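Anahera Gilchrist
29 Jul 2023

Went back to the Vondbridge to see how housekeeping is doing with the robots. I cleaned rooms there for 12 years, so people still talk to me.

They have 2 of them now, both from Jindness. They started in April on one floor. They do the floors by the beds, pick up what guests drop, and set the nightstand straight.

They don't make beds. Everyone asks.

What changed first was the cart. You used to load it and go. Now you check the robot's list, open the rooms it skipped, then load the cart.

Bending is down. Grīnberga on the late shift told me her knees are better than last year. She also said she misses having a partner in the room.

Nobody was let go. 3 people left in spring and their jobs weren't posted. Make of that what you want. 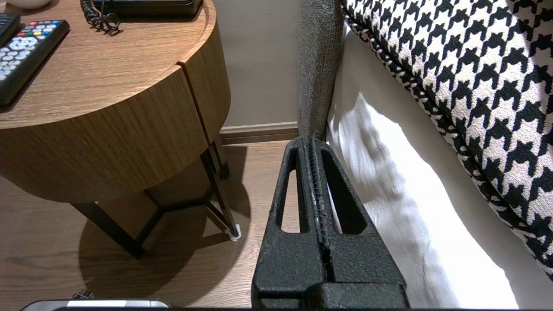 The gap between the bed and the nightstand is where the time goes. A person does it in one reach. The robot goes in slow and backs out slow, and the room attendant ends up waiting on it.

Pay went up $900 a year for anyone trained to run one. Training is two afternoons. I think it should be more, on both counts.

Going to the Plukwood next. They said no to the same machines and I want to hear why.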